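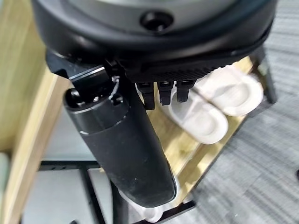 휴머노이드 로봇이 현관 신발 정리 같은 집안일을 지금 맡아서 할 수 있나요?

물건 종류와 자리를 미리 정해 두면 일부는 됩니다. 다만 속도가 느리고 중간에 사람이 봐줘야 하는 경우가 많아서, 집에 두고 맡길 단계는 아니라고 봅니다.

가정용 로봇 게시판 > 자유토론
2025년 12월

선반위고양이
위 질문은 공지 글에서 가져온 겁니다. 답변에 동의하시는 분이 얼마나 되는지 궁금해서 따로 글을 팠습니다. 저는 물류 쪽에서 설비 유지보수를 15년 했고, 요즘은 슬리퍼나 수건처럼 모양이 변하는 물건을 로봇이 다루는 문제에 관심이 많습니다. 상자는 잘 집습니다. 슬리퍼는 누르면 휘고, 한 짝만 밀려도 짝이 안 맞습니다. 사람은 발로 쓱 밀어서 맞추는데 로봇은 그걸 손으로 해야 합니다.

미르공방
저는 공지 답변이 너무 후하다고 생각합니다. 10월에 Vonum 시연을 보러 갔는데 슬리퍼 한 켤레 놓는 데 74초 걸렸습니다. 잘 놓기는 했습니다. 그런데 그 시간이면 제가 현관을 다 치웁니다.

선반위고양이
74초면 생각보다 빠른데요. 밤에 혼자 돌린다고 치면 속도는 크게 상관없습니다. 저는 실패했을 때 어떻게 하느냐를 더 봅니다. 떨어뜨린 걸 다시 주울 수 있는지, 뒤집힌 걸 알아보는지요. 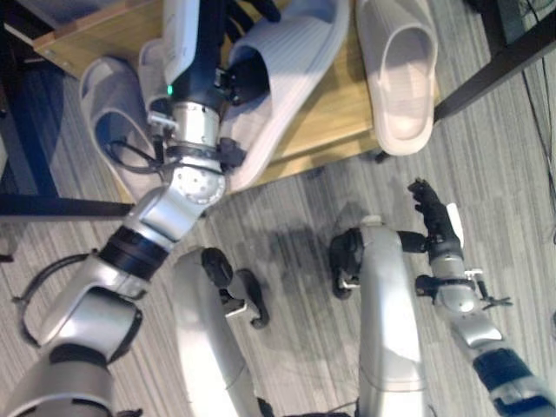 그리고 슬리퍼는 잡는 위치가 까다롭습니다. 발등 쪽을 잡으면 눌려서 휘고, 뒤꿈치 쪽을 잡으면 앞이 처집니다. 힘을 줄이면 미끄러지고요. 손가락에 촉각 센서를 달면 나아진다는데 그만큼 고장 날 데가 늘어납니다.

두부한모
그냥 집게 두 개짜리로 하면 안 되나요? 손가락 여러 개 달린 손이 꼭 필요한지 모르겠습니다.

Sidra Baloch
슬리퍼만 정리할 거면 집게로 됩니다. 문제는 같은 기계로 컵도 옮기고 서랍도 열어야 한다는 거죠. 저희 작업장은 Stastau 팔에 집게를 달아 쓰는데 부품 집기는 184개 연속으로 실수 없이 한 적도 있습니다. 대신 부품이 한 종류이고 늘 같은 방향으로 들어옵니다. 가정집에는 그런 조건이 없습니다.

미르공방
제 말이 그겁니다. 공장에서 되는 걸 보고 집에서도 곧 된다고 하니까 문제예요.

Sidra Baloch
공장도 다 되는 건 아닙니다. 배선 정리는 아직 사람이 합니다. 케이블이 슬리퍼보다 훨씬 어렵습니다.

쪽마루
집안일이 어려운 건 손보다 바닥과 높이 때문이라고 봅니다. 낮은 선반에 있는 물건을 집으려면 허리를 숙이거나 팔을 길게 내려야 하는데, 그러면 손이 가려서 정작 잡을 물건이 잘 안 보입니다. 손목에 카메라를 달아도 화면 절반이 자기 손이에요. 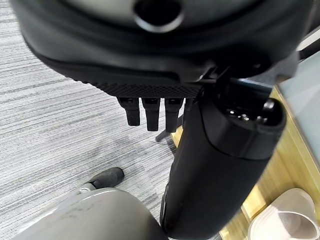

그래서 저는 로봇을 바꾸기 전에 선반 높이부터 바꾸는 게 맞다고 봅니다. 신발장을 허리 높이로 올리면 지금 나온 제품으로도 꽤 됩니다. Memon 쪽 설치 안내서에도 낮은 선반은 피하라고 적혀 있습니다.

두부한모
로봇 쓰려고 가구를 바꾸라고요? 로봇청소기 살 때 문턱 없애라는 소리 듣고도 안 샀는데요.

쪽마루
식기세척기 놓을 때도 싱크대 뜯잖아요. 저는 비슷하다고 생각합니다.

선반위고양이
저는 쪽마루님 말에 반쯤 동의합니다. 다만 현관은 아이들도 쓰는 곳이라 허리 높이 신발장은 어렵습니다. 낮은 선반에서 되는지가 기준이어야 합니다.

미르공방
성공률 얘기도 해야죠. Skastow 홍보물에 100번 해서 다 성공했다고 나오는데, 같은 슬리퍼를 같은 자리에 놓고 한 건지 안 적혀 있습니다. 물건 종류를 섞고 조명도 바꿔 가며 한 결과를 보고 싶습니다.

Sidra Baloch
동의합니다. 사람이 몇 번 개입했는지도 같이 적어야 합니다. 원격 조종인지 자율인지도요. 이게 빠진 영상은 저는 참고만 합니다.

두부한모
그럼 결론은 아직 사지 말라는 건가요?

Sidra Baloch
연구용이나 취미면 사도 됩니다. 집안일을 줄이려고 사는 거면 저는 기다리겠습니다. 작업장에서 한 가지 일만 시킬 거면 지금도 쓸 만합니다.

쪽마루
저는 수건 개는 쪽이 먼저 될 것 같습니다. 작업대 위에서 하니까 높이 문제가 없어요.

미르공방
수건은 크기가 제각각이라 더 힘들 텐데요. 관련 자료 있으면 올려 주세요.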